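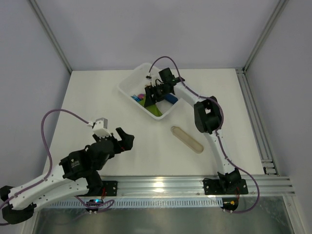

Two robot arms at a white table with aluminum rails.

Well, I did it. I put money down on the Cesport Mirell, and I have been walking through the house ever since with the brochure folded open to the page with the side view, showing it to people who have already seen it. My wife now says "yes, the blue one" before I get my hand out of my pocket.

If you've been reading for a while you'll remember that I swore I would ride the old bike until one of us stopped. It has been a good old bike. It took me over the mountains twice and to work more mornings than I'd care to add up, and it has only left me standing one time, and that was my own fault for trusting a battery I'd been warned about. But last October I came home from a long ride in the rain with my wrists buzzing so badly I couldn't get the key in the front door, and I sat on the step for a bit with my helmet in my lap and thought, hmm. Maybe something with a windshield. Maybe something where I sit up a little.

So that was the winter. I read everything. I read reviews of bikes I had no intention of buying, I read arguments on forums between two people who I'm fairly sure had never ridden either machine they were arguing over, and I made a list on the back of a calendar page that had three bikes on it, then seven, then two. The Mirell wasn't on any version of it. I'd always thought of Cesport as the people who made small commuter bikes with the funny square mirrors, the kind my uncle used to lean against the bakery wall.

Then Ihor Didenko called. I've ridden with Ihor for years and he doesn't call, he sends pictures of bolts and expects you to know what they're from. He'd been out to Shevchuk to have a tire put on and they had a demonstrator sitting there with the key in it. "You need to come and sit on this," he said, and hung up, and of course I had my boots on before I'd thought about whether I had anything else to do that day (I did, sorry again to the dentist).

Now, Shevchuk is on the far side of Endov, past the grain elevator, and if you've never been, it's the sort of dealership I'd half believed had died out. There's a coffee machine that takes two tries. There are helmets on a shelf that have been marked down so many times the stickers stand up like a little book. Fedir Lysenko runs the sales side, and by that I mean he sits on a stool near the door and lets you wander around until you come to him. I must have circled that bike four times before he said a word, and the word was "License?"

He let me take it for the whole afternoon. I kept waiting for him to say be back in twenty minutes and he never did.

I should say something about the bike itself before I get lost in the ride. It's a twin, upright but not tall, with a seat that's wide at the back and narrow where your legs go down, so my feet were flat on the ground at the first stoplight. I'm not a long-legged man and that matters to me more than horsepower ever will. It weighs 210 kilos with a full tank according to the sheet Fedir gave me, and I'd have guessed less, because they've put the fuel down low and you really do feel it when you're paddling the thing backward out of a gravel parking spot. My old one I had to plan for. I'd look at a slope and think about how I was going to leave before I'd even parked!

The motor is not exciting. I've thought about whether to write that, because I know how it sounds, but I mean it kindly. It pulls from low down, it hums along, and there's a place near the top where it gets a little breathless and would rather you shifted. The reviewer in one of the magazines complained about this for most of a page. I suppose if you're going to ride it the way he rides then he has a point. I spent the afternoon between third and fifth gear on back roads with cow fences either side and never once wished for more.

What I noticed most was the quiet in my hands. I went out along the river road as far as the old bridge, then up over the ridge where the surface has been patched and patched again, and when I stopped at the top to eat a sandwich I held my hands out in front of me and they were just hands. I sat on the guardrail for longer than the sandwich needed. The hawks were out. I thought about my dad, who sold his last bike because of his wrists and always told us it was because of the insurance. 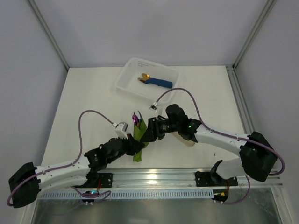
Coming back down I tried to find things wrong with it, which I think you owe yourself before you hand anyone a deposit. I found a few. The mirrors are better than the square ones of old but they still show me mostly my own elbows. The horn button is where I expect the turn signal to be, and I honked at a very nice lady walking a spaniel, who waved. The windshield has two positions, and you need a tool to change from one to the other, and the tool lives under the seat, and the seat needs the key, so really it has one position and you'd better like it. In the lower one I got clean air on my helmet and a bit of a flutter at the shoulders. Ihor, who is a head taller than me, says the upper one booms.

Oh, and the dash. I don't love the dash. It's one of those screens with the menus, and it kept telling me in a cheerful little box that I could pair my phone. I don't want to pair my phone. My phone was in my jacket, where it was happy. There's a way to turn the box off and Fedir showed me twice and I've already forgotten it.

We sat down over the second-try coffee when I got back and went through the numbers, and here I have to give Fedir credit, because he talked me out of something. I'd been set on the big luggage, the hard cases with the rack and the top box and all of it. He asked me what I carry. I said, well, a rain suit, a lunch, a thermos, sometimes library books. He turned the page over and pointed to the small side cases, 29 liters each, and said if I went away for a week I could strap a bag on the seat like everybody did when he was young. It saved me a nice bit of money and, as he pointed out, it meant I'd still fit between the garage door and my wife's car. I hadn't measured. I went home and measured. He was right by the width of a glove.

I did splurge on the heated grips. After last October I felt I'd earned them, and at my age I'm done pretending that cold fingers build character. Ihor thinks they're soft. Ihor also wears two pairs of socks from the first frost until the lilacs are out, so I take his opinions on toughness with a spoonful of sugar.

The bike isn't at the dealership yet, I should explain. The demonstrator stays where it is, and mine is coming with the next shipment, which puts me on a waiting list behind four other people. Fedir read me the list (first names only, he's a careful man) and I'm number 5. He says I should have it in time for the good weather if the boat behaves. I've been told that sort of thing before about a sofa, so I'm keeping my hopes folded up small, but he did write 13th April on my receipt as the day he'd phone me with news, and he underlined it, and I've put it on the kitchen calendar in red.

In the meantime there's the question of the old bike. Fedir offered me a trade-in that was fair and a little insulting, in the way fair offers on old things always are. My nephew has been making eyes at it. He passed his test last summer and he's been borrowing a scooter with a top speed somewhere below a determined cyclist, and he came over and stood in the garage with his hands in his back pockets, not asking. I think he'll have it. I'd like to do the chain and both sprockets first, and there's a 15-tooth one on the front that I fitted years ago for the mountains and that makes it rev like a sewing machine on the highway, so I'll put the standard size back before he gets it. The fork seals could stand looking at too. If any of you have done the seals on one of these without the special tool, please write and tell me how, and please be gentle, I've only ever watched.

A couple of you asked after the last post whether I'd still do the spring loop, the one with the pie stop in the middle. Yes, of course. If the Mirell isn't here I'll ride the old girl one more time and the nephew can wait. Ihor says he's coming. He has asked me to check whether they still do the cherry, so I need to find their number, and then I really must call the dentist.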